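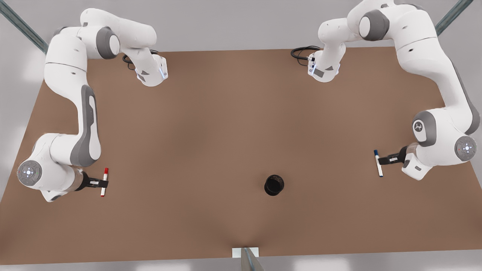
Marker pens held over a brown tabletop with a small black cup.

Štefánia Lukáč does not want to talk about fonts. First thing she says, before I have my coat off. "People think sign painting is fonts. It's spacing. Bad letters, good spacing, you can live with it. The other way round, no."

She has been lettering shop windows for 28 years, most of them on the same few streets. Bakeries, a locksmith, two dentists, the big gold one at Zelenák that everybody photographs. She doesn't like the big gold one. "The K is fat. I was tired and it was getting dark and they wanted to open in the morning." Shrug. "Nobody complained so it stayed fat."

We're in the back of her shop, which used to be a shoe repair. Still smells a bit like glue. She's sketching while she talks, a menu board for a café called Favance that opens in September, and she keeps turning the paper round to look at it upside down. Why upside down? "Because then I can't read it. If I can read it I stop looking."

How she started: by accident, more or less. Her first boss was Dušan Sokol, who painted trucks and who took her on to clean brushes. Did that for most of a year. "He didn't teach. He'd say watch, and then he stood in the way so you couldn't see." She laughs at this for quite a while. The first thing he let her paint alone was a phone number on the back of a delivery van. She got two digits swapped. The van drove around like that until the owner's mother-in-law tried to call it.

Was he angry?

"He made me go and repaint it in the street. With people watching. Good lesson, horrible lesson."

The late nineties were bad. Vinyl came in, and a cutter could do in an hour what took her a day, for a third of the money. A lot of painters bought the machine. She didn't, and she's careful not to make that sound noble. "I couldn't afford it. If I could of afforded it I would have bought one, sure. I'd be a vinyl shop now." She got by on gravestones, mostly, and repainting the boat names at the marina every spring. Boats pay fine, she says, but the owners hover.

Then around ten years ago the calls picked up again. Younger owners, coffee people, a barber. She charges 65 an hour now and has a waiting list, and has one apprentice, Senad Spahić, who came over from graphic design and who wanders in halfway through our talk looking for tape. I ask him what was hardest.

"Going slow. On a screen I could undo. First month here I kept wanting to undo." He finds the tape. "Also my shoulder."

He's allowed to do capitals on his own but not script. Štefánia says another year. Senad says she said that last year.

On tools she is short. Soft brushes, long hair, cleaned in oil and put away flat. Chalk for layout. A marker is fine for sketching and she goes through a lot of them, but she won't use one on a finished board. Customers ask, becuase it's cheaper. "It looks OK. Then the sun comes on it, one summer, and it's gone brown or it's just gone."

And the hand? I ask about her hand because she keeps stretching the fingers. Some arthritis in the thumb, she says. She works up to five hours now and then stops, even mid-word. There's a window on the corner that said SEKER & SO for a whole night last winter. People took pictures of it.

Does she look at her old work when she walks past?

"I cross the road." Then, after a bit: "Not the pharmacy. The pharmacy I look at." Green and cream, block letters, done in a single week when her daughter was small and sleeping in a box of rags under the ladder. She has touched up the P once. The rest is how she left it.

She turns the Favance sketch upside down again. The two A's bother her. I leave her to it.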